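Mantenimiento de células automatizadas. Apuntes de la unidad 4
Puesto de teleoperación manual con dos pinzas de mano: preparación, revisión y reparación

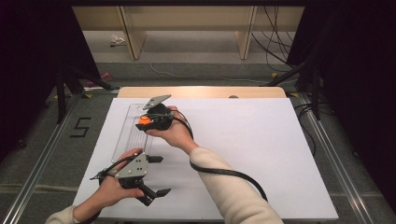 La unidad anterior terminó con la cinemática de la pinza de dos dedos. En esta se trata el puesto completo desde el punto de vista de quien lo mantiene: mesa, superficie de trabajo, pinzas, cableado y registro de incidencias. El puesto del taller Drastside sirve de referencia para todas las prácticas. Los valores numéricos que se dan corresponden a ese puesto y no deben trasladarse a otros sin comprobación.

4.1. Alcance

Se entiende por puesto el conjunto formado por la mesa, las dos pinzas sujetas por el operario, sus cables y la zona de suelo comprendida entre los perfiles de aluminio laterales. Quedan fuera el ordenador de adquisición y el programa de registro Prindura, que se estudian en la unidad 6.

El mantenimiento del puesto se divide en tres niveles. El nivel 1 lo realiza el operario al empezar el turno. El nivel 2 lo realiza el técnico cada lunes. El nivel 3 comprende cualquier intervención que obligue a abrir una pinza y requiere orden de trabajo firmada por la responsable del taller, Yaneth Londoño.

4.2. Superficie de trabajo

La mesa se cubre con papel blanco de una sola pieza. Las uniones entre hojas producen un resalte suficiente para frenar la punta del dedo cuando se trabaja a ras, y por ese motivo no se admiten. El papel se sustituye cuando presenta arrugas, marcas de lápiz o restos de adhesivo.

Procedimiento de sustitución:

1. Retirar piezas y bandejas. Las pinzas se dejan en su soporte, con los dedos cerrados.
2. Levantar el papel usado desde el lado opuesto al operario.
3. Limpiar el tablero con paño seco. No se emplea alcohol sobre la madera.
4. Extender el papel nuevo y fijarlo por la cara inferior del tablero.
5. Pasar la mano abierta de centro a bordes hasta eliminar las bolsas de aire.
6. Colocar la bandeja de piezas y anotar el cambio en la hoja del puesto.

La bandeja transparente se coloca a lo largo, con los canales orientados en el sentido del alcance del operario. Si la bandeja se desplaza durante el ejercicio, se revisa la planitud del papel antes de recurrir a cinta adhesiva.

4.3. Revisión de las pinzas

Las dos pinzas se revisan por separado y con la alimentación desconectada, salvo en los pasos en que se indica lo contrario.

Dedos. Se comprueba que las puntas cierran en paralelo. Una galga introducida por el extremo debe encontrar la misma resistencia que introducida por el lateral. La diferencia indica un tornillo flojo o un dedo deformado. El dedo deformado se cambia; no se endereza.

Placas laterales. Se inspeccionan los bordes y los tornillos de fijación. En las placas perforadas, el polvo de papel se acumula en los orificios y se retira con pincel, nunca con aire comprimido, que lo empuja hacia el interior del cuerpo.

Recorrido. Con la alimentación conectada, se abre y se cierra la pinza 12 veces seguidas. El movimiento debe ser continuo. Un salto que aparece siempre en el mismo punto corresponde a un fallo mecánico. Un salto que cambia de punto suele corresponder al cable o al conector.

Lectura del codificador. Se anota el valor con la pinza cerrada y con la pinza abierta del todo. En las pinzas del taller, los valores nominales son 159 y 900 cuentas. Si la lectura en apertura queda en 854 o menos, se repite la puesta a cero. Si persiste, la pinza pasa a nivel 3.

Nota de Baoshan Xue sobre este apartado: la lectura en cerrado se toma sin objeto entre los dedos. En el curso anterior se recibieron varias hojas con la puesta a cero hecha sobre una pieza blanda, y todas las aperturas salieron desplazadas.

4.4. Cableado

El cable es el elemento que más intervenciones genera en el puesto. Sale de la parte posterior de la pinza y acompaña a la muñeca en cada giro, de modo que el tramo inmediato al conector absorbe casi toda la flexión.

Criterios de montaje:

- Dejar un bucle amplio entre la muñeca y el primer punto de sujeción. Un cable tenso arrastra la pinza y falsea la posición.
- Evitar que el bucle pase por encima de la bandeja.
- Sujetar los cables del suelo en mazo, por fuera de la zona que pisa el operario.
- No cruzar los cables de las dos pinzas.
- No usar bridas apretadas a menos de un palmo del conector. Se emplea cinta textil.

Para localizar un corte intermitente se conecta la pinza, se observa la lectura del codificador y se flexiona el cable con los dedos, tramo a tramo, empezando por el conector. Cuando la lectura cae a cero, se marca el punto con cinta y se repite la prueba en sentido contrario. Si los dos puntos coinciden, se corta y se rehace el terminal. Si no coinciden, se sustituye el cable entero.

El cable retirado se etiqueta con la fecha y el lado (izquierdo o derecho) y se entrega a Yakubu Tamuno, que lleva el inventario de repuestos. El pedido se hace al proveedor Stitwood con la referencia completa; la referencia abreviada no distingue entre las dos secciones de cable.

4.5. Prueba final con pieza

Terminada cualquier intervención de nivel 2 o 3, el puesto se valida con una pieza pequeña y la bandeja:

a) Coger la pieza con la pinza derecha y mantenerla suspendida diez segundos sobre el extremo lejano de la bandeja. No debe girar ni deslizarse.
b) Soltarla en el canal. Los dedos deben separarse sin arrastrarla.
c) Recogerla con la pinza izquierda y repetir en el extremo cercano.
d) Hacer el recorrido completo con las dos pinzas sobre la mesa y vigilar que ningún cable toque la bandeja.

Un deslizamiento en el paso a) obliga a revisar primero el estado de las puntas y después la fuerza de cierre. El orden importa: aumentar la fuerza con las puntas gastadas oculta el defecto durante unos días y deforma el dedo.

4.6. Hoja del puesto

Cada intervención ocupa una línea: nivel, elemento, lectura en cerrado, lectura en abierto, acción e iniciales. Las casillas de lectura no se dejan en blanco aunque la intervención afecte solo al papel o a la mesa.

Trabajo para la próxima sesión: por parejas, completar una revisión de nivel 2 y rehacer un terminal en un cable de descarte. Los cables se recogen en el armario del taller y se piden a Tobiloba Bashir. La hoja se entrega al final de la práctica, firmada por los dos miembros de la pareja.

Lectura previa: capítulo de conectores del cuaderno de Nataša Georgiou, apartados sobre alivio de tensión y engaste.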